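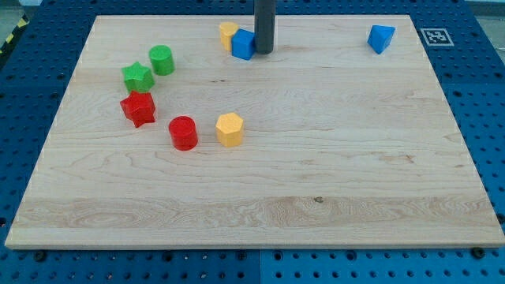 Maio de 2025

Voltei à pergunta da Pauline: uma máquina já arruma a cozinha sozinha? Por enquanto, trabalho com oito blocos de madeira sobre uma tábua. Empurrar uma peça isolada, como o prisma azul, é problema bem definido. Separar o cubo azul do cilindro amarelo encostado nele exige outro plano de contato. As estrelas são piores, pela geometria das pontas.

Registro do Skeddale: 2.037 tentativas, 1.583 aceitas. Para louça, insuficiente. A Yatziri quer passar aos talheres em novembro. Eu ficaria mais tempo nos blocos. Falta rever o limiar de força.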